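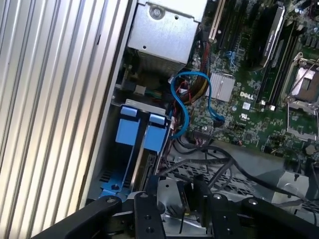 Depuis deux ans, j'encadre un projet d'étudiants qui porte le nom de Curna. Le sujet tient en une ligne : faire démonter par un bras robotisé une partie d'un ordinateur de bureau en fin de vie, et ranger les pièces de façon qu'on puisse les réutiliser. Le groupe y travaille de septembre à juin, en fin d'après-midi, dans un atelier partagé avec la filière électrotechnique.

On me demande régulièrement pourquoi nous avons quitté la coupe Prosstead, à laquelle l'école participait chaque année. La question revient aux conseils, aux portes ouvertes, et parfois de la part d'anciens étudiants qui en gardent un bon souvenir. Je réponds en général trop vite. Je voudrais prendre ici le temps d'expliquer pourquoi je pense que le démontage est un meilleur sujet d'apprentissage que la compétition, et aussi ce que ce choix nous coûte.

À Prosstead, les équipes programment un robot qui ramasse des objets sur un plateau et les dépose dans des zones. Les objets sont fournis. Leurs dimensions figurent au règlement, leur couleur aussi. Le plateau est le même partout, et l'on peut s'en construire une copie chez soi. Une bonne équipe passe donc l'année à gagner des secondes sur une tâche qu'elle connaît par cœur. C'est un exercice honorable. Il apprend à tenir un calendrier, à soigner une mécanique, à ne rien modifier la veille d'un match. J'ai vu des étudiants timides prendre la parole devant un jury et en sortir changés.

Il apprend aussi, et c'est mon désaccord principal, que le monde arrive rangé. Les étudiants finissent par considérer que la position des objets est une donnée, au même titre que la tension de la batterie. Quand ils partent en stage, c'est la première chose qui casse. Une entreprise qui fait du tri, du reconditionnement ou de la maintenance n'a pas de règlement à leur donner. Elle a des bacs avec des choses dedans, et ces choses sont de travers.

Un ordinateur de récupération est un bon intermédiaire entre les deux. Il a été conçu par des gens qui savaient où allait chaque vis, et il existe un ordre raisonnable pour l'ouvrir. Mais une fois qu'il a servi pendant des années, les câbles ne sont plus où l'usine les avait mis. Quelqu'un a changé un disque, quelqu'un d'autre a tiré sur une nappe. Deux machines de la même référence ne se présentent pas de la même manière sous la pince.

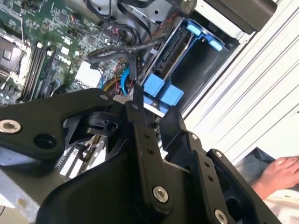 Cette variation est la vraie matière du cours. Au premier trimestre, les étudiants écrivent presque toujours une suite de positions fixes. Ils guident le bras jusqu'à la pièce, enregistrent, recommencent, puis rejouent le tout. Sur la machine qui a servi à l'enregistrement, cela marche. On leur en donne une deuxième, et le doigt de la pince vient s'appuyer sur un faisceau de fils. Il faut alors arrêter, reculer, et discuter de ce qu'on sait de la scène et de ce qu'on suppose. Aucun de mes cours magistraux n'obtient une discussion de cette qualité.

Il y a un deuxième argument, moins pédagogique. Les objets du plateau Prosstead sont achetés pour la compétition et finissent dans un carton. Les ordinateurs nous viennent de Kocabaş, un petit reconditionneur installé à la sortie de la ville, qui nous les cède quand ils ne valent plus le temps d'un technicien. Les pièces que nous récupérons en bon état lui retournent. L'an dernier, son registre portait 177 pièces revenues de chez nous, presque toutes des barrettes de mémoire. Je ne prétends pas que cela change quoi que ce soit au volume des déchets électroniques. Je constate que les étudiants manipulent autrement une pièce qui doit repartir chez quelqu'un.

On m'objecte que c'est un travail lent, et c'est vrai. Une séance entière peut passer sur un seul connecteur. Pour un étudiant qui a choisi la robotique à cause des vidéos qu'il a regardées au lycée, le contraste est rude. Nous avons des abandons, surtout en novembre, et je ne crois pas qu'ils soient tous le fait d'étudiants peu motivés. Certains avaient besoin d'une échéance, d'un adversaire et d'un score. Curna ne leur donnait rien de cela, et j'ai mis trop longtemps à l'admettre.

On m'objecte aussi que le résultat ne se montre pas. Un match de Prosstead se comprend depuis le fond de la salle. Une extraction de mémoire réussie se joue sur quelques millimètres, dans une caisse en tôle, et les parents venus aux portes ouvertes regardent poliment. La direction est sensible à cela, et elle a ses raisons : une affiche avec une coupe attire des candidats.

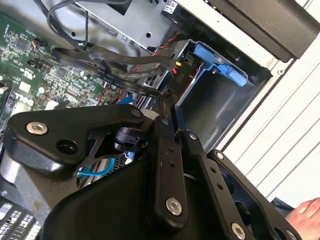 La question des câbles mérite un développement, car c'est sur elle que les groupes se séparent. Les uns veulent les éviter, les autres veulent les faire écarter par la pince. La première solution est prudente, et elle échoue dès que le passage est trop étroit. La seconde demande un modèle de ce qu'un objet souple va faire quand on le pousse, et ce modèle, nous ne l'avons pas. Une nappe SATA plate et noire qui fait une boucle entre la carte mère et la baie du disque, avec une grosse gaine tressée qui court à côté, suffit à occuper trois personnes pendant une soirée. Le levier bleu de la baie, lui, est bien visible et ne pose pas de difficulté de repérage. Les étudiants commencent donc par lui, et je les laisse faire, puis je leur demande ce qu'ils comptent faire du reste.

J'accepte qu'une main vienne aider. Ce point m'a valu des remarques de collègues pour qui un système qui réclame une intervention humaine est un système inachevé. Je ne partage pas cet avis. Dans un atelier de reconditionnement, il y aura un opérateur à côté du robot pendant encore longtemps, et la répartition des gestes entre les deux est un problème d'ingénieur à part entière. Je préfère un groupe qui me dit « à cette étape, l'opérateur retient le faisceau » et qui l'écrit dans sa procédure, à un groupe qui affiche une autonomie complète obtenue sur une seule machine bien disposée. La règle de l'atelier est stricte sur ce point : vitesse réduite, et un étudiant à l'arrêt d'urgence.

L'évaluation suit la même idée. Chaque tentative est consignée dans Ferix, le logiciel de suivi qu'une promotion précédente a écrit pour nous et que les suivantes maudissent avec constance. À la fin de l'année passée, il contenait 582 tentatives, ratées pour la plupart. Je ne note pas le taux de réussite. Je note ce que le groupe a tiré des échecs, la façon dont il les a classés, et s'il a su reconnaître qu'une cause revenait. Un étudiant peut avoir une excellente note sans avoir jamais sorti un disque proprement. Cela choque un peu au début, puis beaucoup moins quand on lit les rapports.

Reste l'argent. L'inscription à Prosstead, le plateau, le transport et l'hébergement nous revenaient chaque année à plus de 2 000 euros, pour une équipe réduite. Les ordinateurs de Kocabaş ne nous coûtent que l'essence de la camionnette. En revanche le bras est un équipement lourd, financé par l'école pour d'autres enseignements, et nous ne l'avons que 30 heures par semestre. Un établissement qui n'en possède pas ne peut pas copier notre formule, et je me garde de lui donner des leçons. La compétition garde cet avantage d'être accessible avec peu de matériel, et si l'on me proposait demain d'ouvrir un club dans un collège, je commencerais sans doute par là.

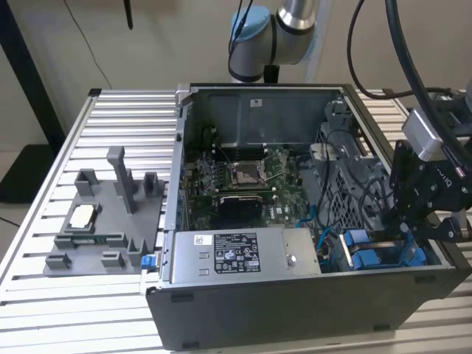
Les étudiants eux-mêmes ont déplacé le projet vers un endroit que je n'avais pas prévu, celui du rangement. Dans mon sujet initial, la pièce extraite était simplement « déposée hors du châssis ». Ils ont trouvé cela insuffisant, et ils avaient raison : une pièce lâchée sur un établi n'est pas une pièce récupérée. Ils ont dessiné et imprimé un support gris, posé à gauche de la tour, avec un logement carré pour le processeur et une rainure à l'avant où la barrette de mémoire se couche à plat. Ce support a pris plus de temps que la première version du programme. Il a fallu choisir les jeux, décider dans quel sens tournerait chaque pièce, et réimprimer beaucoup. Il a aussi obligé ceux qui faisaient la mécanique à parler à ceux qui faisaient la vision, ce que je réclamais sans succès depuis octobre.

Je tiens à cet épisode car il répond à l'objection du spectacle. Un tel support ne fera jamais lever une salle. Pourtant c'est de lui que les étudiants parlent en entretien d'embauche, d'après ce qu'ils me rapportent, et les recruteurs leur posent dessus des questions précises.

Je ne demande pas que les écoles abandonnent les coupes. Je demande que l'on cesse de traiter la compétition comme la forme naturelle du projet de robotique, celle qu'on choisit sans en débattre, et que les heures et les crédits soient ouverts aux deux. Chez nous, le budget des projets se vote en février. J'y présenterai Curna pour une troisième année, avec une demande de dix heures de bras en plus et une seconde imprimante.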